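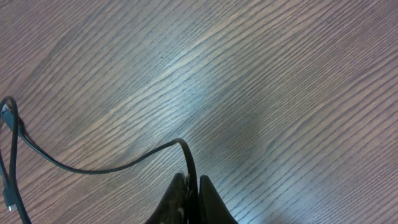 Thursday, shop notebook, bench 2

Open day, cable station. Doors at 10, first group at the bench 10:15. Barrios ran the front desk and sent people back in groups. I took the bench, Montoya took the laptop and the stop button.

Setup as left the night before. Both arms homed, torque limit on the grippers down to 40 percent of shop value for visitors. Gripper offset on the left re-zeroed before the first group, it had drifted again. Job file is Fluven build 3233. Build 3234 exists but has not had a full evening of running, so it stayed off the machine.

Task for the day: take one strand out of a pile of thin cable, lift it clear, lay it to the side. No plugging in. Dullier asked for plugging in at the planning meeting and I said no then too. 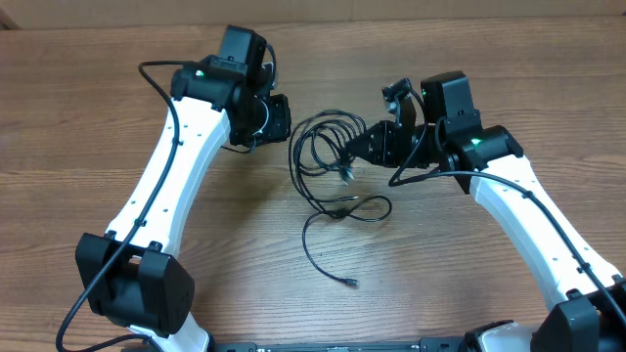 Pile prep matters more than I had written down. A pile dropped from hand height gives a different job from one that has been coiled and pushed together, and visitors want to drop it themselves. We let them. With the bundle in the middle of the table, between the two grippers, either arm can take the first grasp, and the planner picks by distance to the nearest free strand. Loops lying across each other near a connector are the bad case. Fluven still scores a plug end as a good grasp point when it should be marked as keep-out. Entered as a fault.

Glare off the tabletop is the other standing problem. The wrist views wash out where the overhead light comes back, and a black cable crossing the edge of the bright patch gets split into two segments. Montoya dropped exposure after the second group. Segments joined up, but the fingers went so dark that the contact check got noisy. Went halfway between the two settings and left it.
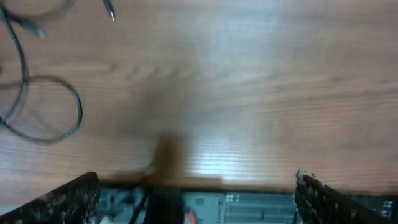

Proper fix is a matte mat or moving the light. Mat is cheaper. It changes the background for all the stored runs, though, so they would need to be kept apart from anything taken after. Ask Flisance for a sample before ordering a full sheet.

Speed: arm moves held to 33 percent. Visitors found it slow, one said so. At that speed the wrist views still smear on the long swings, so do not trust any frame taken during a swing. Build should wait 500 ms after the stop before it looks. It waits less than that now, value is hard-coded, Montoya has the line number.

Questions from the floor, for next time's sheet:
Can it tie a knot (no).
Does it know which end is which (only if the plug is in view).
What do the fingers cost (did not know, look up).

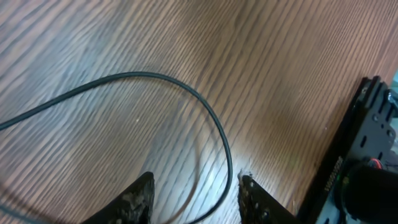 Left: cable between the open fingers, wrist view.

Finger surfaces are due for a change. Scuffed and speckled, and thin cable is where I would expect that to show first. Spare set is in the drawer under the bench, swap both sides together and re-zero.

To do
Keep-out zone on plug ends, Montoya
Settle time to a config value, Montoya
Mat sample, me
Fingers, me, before the next run
Tell Dullier again about plugging in

Powered down 16:40. Cable left on the table.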